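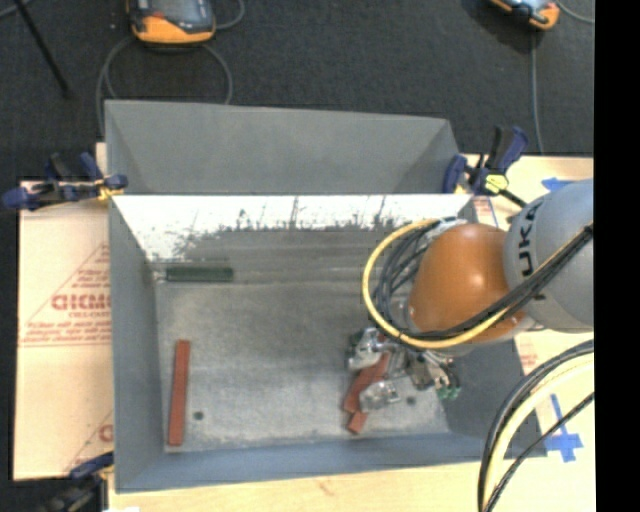 Home | News | Student projects | Events | Contact

Search this site Enter keywords Go

Print this page | E-mail this to a friend

MEDIA RELEASE

STUDENT ROBOTICS CLUB TO PUBLISH ITS FAILURES ALONG WITH ITS SCORES

Kilteck, June – The Kilteck Student Robotics Club will release the full record of its bin-picking project this month, including every attempt that did not work. The club is asking other schools and colleges entered in the Urker Challenge to do the same before anyone in the region makes another claim about what student robots can do.

The record covers 1618 attempts by a robot arm to take a coloured bar out of a metal bin. In 739 of them the arm picked up the bar it was asked for and put it down where it was supposed to go. In the rest it did something else. The club counts a bar that was lifted and then dropped as a failure, and it counts the wrong bar as a failure too, even when the arm handled it nicely.

That is a success rate a shade under 46 per cent. The club considers it an ordinary result and would like it reported as one.

Why the club is releasing this

Last year's challenge was covered by several local outlets as a sign that robots built or programmed by students were ready for warehouse work. The club was among the teams named. Its members had shown a two-minute video in which the arm cleared a bin without a mistake. The video was real, and it was also the best of a long afternoon. The coverage did not mention this and the club, which had not mentioned it either, accepts its share of the blame.

Since then the members have been uncomfortable with how student robotics is talked about, by sponsors, by schools with open days to fill, and by clubs like this one. A short clip says very little about whether a machine works. A person watching has no way of telling if the run on the screen was the first try or the fortieth, or whether somebody moved the bar a few centimetres to the left before the recording began.

The club voted at its last general meeting to stop putting out clips without the run log beside them. The vote was not unanimous. Some members felt that visitors and younger students want to see a robot succeed, and that a table of numbers will not bring anyone through the door in February. That may prove to be correct.

What the project does

The task is easy to explain and harder to do. Rectangular bars in a few colours are placed in a grey sheet-metal bin, which is clamped to the work surface so it can't creep when the gripper touches a wall. A KUKA arm reaches in from the side. The software, which the club calls Dinu, has to choose a bar, work out how it is lying, close the fingers on it and lift it clear.

Bars lying in the open middle of the floor go fairly well. Bars lying flat along a wall are the main trouble, and the corners are worse. The fingers need room on both sides, and against the back wall there isn't any. Members tried having the gripper nudge the bar away from the wall first, which helped in some runs and in others wedged the bar more firmly into the corner.

Lighting was the second problem and took up more of the winter than anyone had planned. Bare metal reflects unevenly, and a bright patch on the wall of the bin can be read by the vision system as the edge of an object. The arm then reaches, with great confidence, for nothing. Painting the bin matte was discussed and turned down. Real bins are scuffed and shiny, and the members felt that a painted one would only be making the numbers look better.

The third problem was cabling. The club lost 25 sessions' worth of careful setup over the season to cables that had been routed badly, rerouted, and routed badly again. Dinu got none of the blame for those days. They are listed in the record under "us".

What the record does not show

The club wants to be plain about the limits of its own figures.

All attempts were made with one arm, one bin and one set of bars. The results say nothing about boxes, bags, fruit, tools or anything soft. A change in bar size would very likely mean starting over with the finger spacing.

A student was standing by with a hand near the stop button for every attempt. No run in the record was unattended, and the club does not describe the system as autonomous in any of its materials. Where older posters still use the word, they are being replaced as the budget allows.

Bars were placed by hand. Members were told to drop them in without thinking about it, but people who have watched a robot fail for an hour tend to start being kind to it. The second half of the record shows better results than the first half. Some of that is improvement in the software. The club can't say how much, and it suspects that some is plain human sympathy. Next season the bars will be tipped in from a bucket.

Finally, the members who scored the attempts were the same members who wrote the software. Two people had to agree on each score. The club recognises that this is a weak safeguard and would welcome students from another program to come in and score a fresh batch.

A word on kits

The club's first-year group does not work with the arm. It starts with hobby kits, among them a couple of older Gaken sets kept in the cupboard, and moves on to small motor and sensor exercises in the second term. Parents regularly ask how soon their child will be "on the big robot". The usual answer is the second year, provided the safety induction is done, and most of the first month will be spent watching, writing in the log and tightening clamps.

The club makes no promise that membership leads to a career in automation. Several past members have gone on to trades and engineering programs. It is quite possible they would have done so anyway.

The request to other teams

The Urker Challenge currently ranks teams on their best run of the day. The club has written to the organizers proposing that teams be ranked on all runs, with the total number of attempts printed next to the score. It has also proposed that any video shown at the event be a single unedited take, with the attempt number announced beforehand.

The organizers have acknowledged the letter. If the rule does not change, the club will enter under the existing one and hand out its own attempt count at its table.

Availability

The complete record, with the scoring sheet and a description of each failure type, will be free to download from the club page later in June. Paper copies can be picked up at the workshop on club nights, while they last. Dinu's source code will follow once the comments have been cleaned up, which the members expect to take longer than they are currently saying.

Reporters are welcome to attend a working session. They should allow at least two hours, and are asked to stay through the bad stretches as well as the good ones. No demonstration will be staged, and there is a fair chance of seeing very little picked up.

Requests to visit should be sent through the contact form on the club page.

– 30 –

Print this page | E-mail this to a friend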